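Hirnlow worktop oil, one winter on

Reviewed by Arif Begum
December 3, 2024

I have owned three kitchens with wooden worktops and ruined two of them. I mention this so you know what sort of expert you are dealing with. The third is beech, came with the house, and had a black ring beside the tap the size of a saucer when we moved in, so for once the first offence wasn't mine.

The Hirnlow kit was a present from my brother-in-law, Peadar Rafferty, who had stayed with us for a weekend and spent a good part of it running his thumb along the edge of the sink. Some people bring wine.

What you get

A tin of oil, two cotton cloths, a grey pad and a small block with a cork face for sanding. There is also a leaflet, folded so many times that it can never be returned to its original state, and a pair of gloves that would fit a child of ten. It cost £30 when I looked it up, which you are not supposed to do with presents. The refill tin, without the cloths and the sense of occasion, is cheaper.

The tin has a proper screw cap. If you have ever tried to get the lid back on one of the lever sort after it has been standing open in a shed, you'll know why I put that near the top of a review.

Putting it on

The leaflet wants you to clear the worktop, wash it, let it dry overnight, sand it along the grain, wipe off the dust, and then apply three thin coats with five hours between each. That is a day and a half without a kitchen. We ate toast in the hall. The toaster sat on the shoe rack and I became quite fond of the arrangement.

Sanding is the part everybody skips and the part that does most of the good. The cork block is decent: it has enough give to follow a worktop that is no longer flat, and mine hasn't been flat for years. The sandpaper is your own problem, though. None in the box. I used 120 and then 180 from a drawer. The black ring took most of an hour and didn't quite go, but it has faded to the colour of weak tea, and if I put the washing-up liquid on it I can't see it at all.

The oil itself is thin, almost watery, and goes a long way. I did the whole run plus a chopping board and the top of a stool and still had half a tin. It smells of nuts and, faintly, of cricket bats. The smell had gone by the next evening except inside the bread bin, where it lived until February.

Now the important bit. Wipe off the extra. The leaflet says so in bold and I thought I had done it, and I had a sticky patch behind the kettle for two weeks that collected crumbs like flypaper. The second time I went over everything with a dry cloth, made a cup of tea on the shoe rack, and went over it all again. No sticky patch. Spread the cloths out flat outdoors afterwards and don't leave them in a heap, as oily rags can heat up by themselves and catch fire. That is also in the leaflet, in much smaller type, on the fold.

How it has lasted

Better than I expected near the hob, worse than I hoped near the sink. Water still beads on the long stretch where we do very little except open post. Around the tap it had gone dull by the end of the second month and needed another coat, which took ten minutes because by then I couldn't be bothered to sand it. It was fine.

Red wine wiped up after dinner left nothing. Red wine wiped up after breakfast left a pink shadow that came out with the grey pad and a spot more oil. Turmeric won. Turmeric always wins, and I wouldn't trust any firm that claimed otherwise. Hirnlow, to be fair to them, say nothing about it.

Hot pans will mark it. I tested this by accident.

Against the others

Before this I used Cakia, a thicker oil sold in a squat jar. Cakia gives a richer colour and a slight shine, and if you want your beech to look like something more expensive it's the one to buy. It also takes until the following day to dry between coats, and for a household of four that is a long time to keep elbows off things. I still use it on the chopping board.

Stakara is a hard wax and I never got on with it. It looks lovely for a season. Then it wears through by the sink and you can't patch it without the patch showing, so you're back to sanding the lot. My neighbour swears by hers, but she has a dishwasher and a cleaner.

Should you just have stone?

Everyone asks. Oil your worktop in front of a visitor and they will tell you about quartz. I had a quote done last year by Ait Ali, the kitchen place on the ring road, for replacing our run in marble: £1164, not including the cut-outs, and the man was good enough to warn me that lemon juice would etch it. So you pay a great deal more for a surface that is frightened of salad dressing.

I'll admit the attraction. A dark stone top under a window, with a bit of dark wood round the glass for warmth, looks calm in a way my kitchen never has.
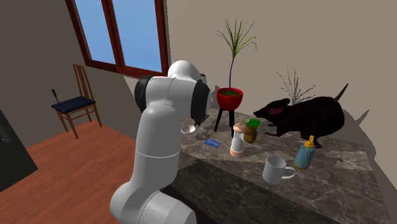 Marble worktop with a dark wood window frame: handsome, and nothing to oil.

But marble needs sealing, and the sealer needs doing again, and you can't take a ring out of it with a cork block on a Sunday afternoon. Wood forgives you. I have tested its patience thoroughly and it is still holding up the kettle. If we ever do give in, I'd want the wooden window frames first, and those would need oiling as well, so I don't see that I'd have gained anything except a larger bill.

Grumbles

The gloves, as mentioned. The missing sandpaper, which is mean at this price. The leaflet gives drying times for a room at 20 degrees, and my kitchen in winter is not acquainted with 20 degrees. Allow longer. And the label on the tin is paper, so the first drip down the side makes it see-through and the second takes the instructions off altogether. Take a photo of them before you start.

Who it's for

Anyone with a bare or tired wooden top who can spare a weekend and has somewhere else to put the toaster. If yours has been varnished you'll have to strip it first, and you have my sympathy. If you already own cloths and a block, skip the kit and buy the refill.

Four stars. Peadar is coming back after New Year and I have done the edge of the sink twice.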